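Standoslow Summer Mission

The Standoslow Summer Mission is an annual programme of Christian outreach and children's work held in the coastal parish of Standoslow. It is organised by the Grenau Fellowship, a group of 30 congregations, and is staffed by church members who give up part of their holidays to take part.

History

The mission grew out of a beach service held by Jenkins Street Chapel. Early meetings were open to all ages, but a separate morning club for children was soon added - at first in the chapel hall, later in the village school. Attendance reached 313 in the year the club moved to its present site at Clollik House.

Programme

The mission lasts six days. Mornings are given to Bible stories, singing and crafts, with children placed in four age groups. Afternoons are kept for games and visits, and a family service closes the week. Team members attend a training day in February.

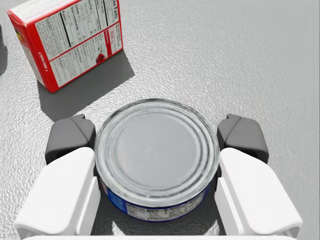
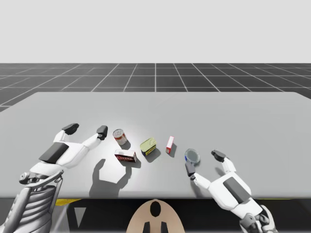
Reception

One parent wrote to the Fellowship's newsletter that the songs had been sung at home for weeks afterwards, and asked that the family service be moved to an earlier hour for the youngest children. The request was granted the following year. Local churches have generally supported the mission, although some have asked for more contact with families during the winter.

Last updated 18/07/2023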